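Common Area Care: Frequently Asked Questions
Tapley Residence, Bistulside

What should be picked up before floors are cleaned?
Residents are asked to place wrappers, tissues and other small litter in the lined bin.
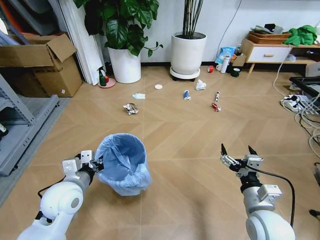

Larger items – boxes, broken pots and the like – must be taken to the collection point on Cirkberg Street.

How should the bin liner be fitted?
The edges of the liner should be folded over the rim. Replacement liners are supplied in packs of 100.
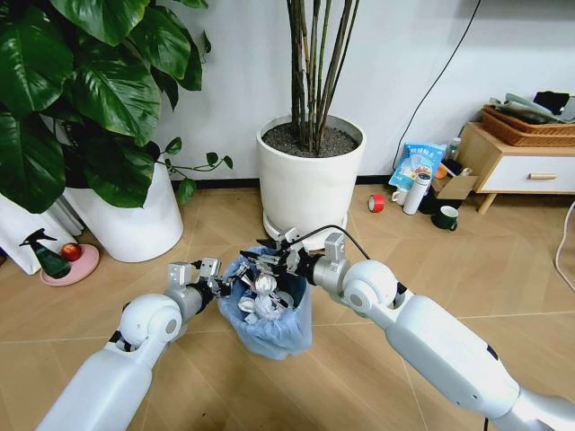 Reading time: 2 minutes

May the plants be moved?
Plants may be moved for cleaning and must then be returned to their places by the wall. Spray bottles should remain beside them.

Where can further questions be sent?
Questions may be submitted through the Memby resident portal.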